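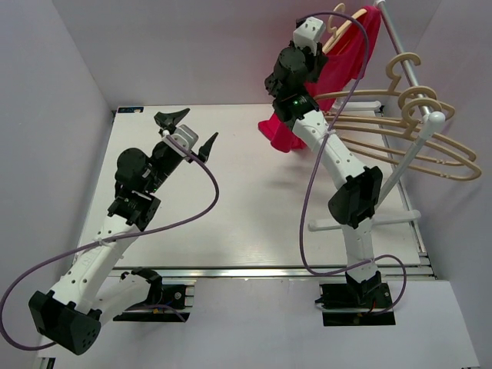
By Moushumi Wijesinghe, Akanda Clothing Room
Progress report to the Zeltorley Fund, 7th July

Dear Keisha and everyone at the Fund,

I promised to keep this one shorter than the December report, and I have already taken out a whole page about shelving, so please give me some credit before you start reading!

The big change since I last wrote is that the clothes are now on hangers. You may remember that when you came to see us everything was folded in stacks, and that by lunchtime the stacks had usually turned into one long heap with sleeves hanging out of it. People were too polite to dig. They would take whatever was on top, and we would find the nicer blouses at the bottom weeks later, creased beyond what our poor iron could do. A bright red-pink top on a plain beige plastic hanger gets noticed from across a room, and the same top folded under four sweaters might as well be in a closet at home.

We went back and forth on hangers for longer than I'd like to admit. Dinesh Sikder wanted wire ones, which were cheaper, and I wanted wood, which I still think looks lovely. We settled on the beige plastic. They are light and they don't leave rust marks, and they all being one color makes a mixed rack of donated clothes look much more like a shop. Dinesh has come around, more or less. He has also worked out how to hang wide-necked tops so they stay put: slip one shoulder in from the bottom of the garment, then the other, and straighten the neck last. Stretching the collar over the hook is now forbidden, and there is a sign.

On the money side, we have spent $3,367 of the grant so far. Most of that went to metal racks, hangers and a decent garment steamer (the Bendimon, which replaced the iron I mentioned). The rest paid for the extra hours Dima Sleiman has been working in the evenings to get through the backlog of bags. The receipts are in the usual folder, in date order this time.

The sessions themselves have been going well. We ran 12 between the winter break and the end of June, and the last two were the busiest we've had. Families are staying longer, and I put that down to the racks, although the new chairs by the mirror can't have hurt. One grandmother went through the entire children's section on behalf of a boy who was not there, holding each shirt up against her own arm to judge the size, and left with a bagful and a raincoat for herself.

Some things are behind. The size dividers have not arrived from Urnetti, so we are using cardboard circles that Tanvir Begum cut out, and they bend. Coats are also a problem. They are too heavy for the light hangers, and they crowd out everything near them, so for now they stay folded in bins in the back hallway. I would like to have them hanging before the weather turns, and I may come to you about moving a little money from the printing line to pay for sturdier hangers. I'll send that as a separate note with prices.

We also lost two sessions in the spring when the boiler was being replaced. I had hoped to make them up in May and we didn't manage it, so they will be added to the fall schedule instead.

Over the summer Dima and Tanvir will finish sorting the winter donations, and Dinesh is going to try hanging outfits together, a top with a skirt or pants that suits it, to see whether people like having the choice partly made for them. I am a bit doubtful, as I would never let anybody pick my skirt, but he is very keen and it costs nothing to try.

Do come by when you can, Keisha. Afternoons are best, and there is generally cake.

With warm thanks,
Moushumi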